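Mujić Opens Garment Repair Service to Mail-In Customers

2020-01-26

Mujić, the clothing repair workshop, is now taking mail-in orders for knitwear and other everyday garments. Until now, customers had to bring their clothes to the counter on Prarora Street and pick them up in person.

The new service covers sweaters, cardigans, long-sleeved tops, scarves and hats. Woven items such as shirts and pants are accepted for seam work, hems and buttons. Leather, fur and down-filled coats are not part of the program and will still be handled only at the counter, where staff can look at the piece before quoting a price.

In the past year the workshop repaired 833 garments, and 829 of them went back to their owners in wearable condition. The other four had moth damage too widespread to fix and were returned without charge. Elbows were the most common job, followed by cuffs and underarm seams.

"We kept getting calls from people two or three hours away who had one good sweater with a hole in it," said Paloma Villanueva, who manages the workshop. "They weren't going to drive all that way for an elbow. Now they can put it in a bag and send it."

To place an order, customers fill out a form describing the damage and mail it with the garment. The workshop sends a written quote once the piece has been looked over. No work starts until the customer approves the quote. If the customer declines, the garment goes back and the only cost is return postage.

Small repairs, meaning a single hole or one open seam, start at $17. Larger jobs are priced by the hour. Yarn is included, and the workshop keeps a stock of wool and cotton in common shades. When a close match can't be found, the customer will be offered the nearest shade or a visible mend in a contrasting color.

Garments must be clean when they arrive. Anything sent in unwashed will be washed at the customer's expense before it goes to the bench. Customers worried about moths are asked to note it on the form so the piece can be kept apart from other orders.

Return parcels will be handled by Norov, a regional carrier. Each parcel is covered up to $100, with higher coverage available for an added fee. Order tracking runs on Wuvness, the same system the workshop already uses at the counter, and existing customers can keep their current login.
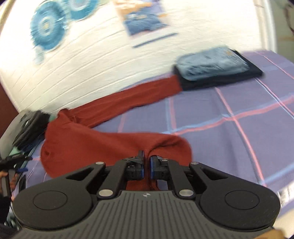

Can a sweater be repaired if it has already been mended at home?

Most of the time it can. The old mending is taken out first if it pulls on the fabric, and that time is added to the quote. Iron-on patches are harder to deal with, and the glue may leave a mark in the knit.

Counter hours stay the same, Tuesday through Saturday. Walk-in orders and mail-in orders will be worked on in the order they are received, and neither group will be moved ahead of the other. Rush service is not offered at this time.

The workshop plans to add a darning class in September for people who would like to handle small holes themselves. Dates and fees will be posted at the counter and sent to customers on the mailing list.

Order forms are available at the counter or by mail on request.

Media contact: Paloma Villanueva, Mujić, Prarora Street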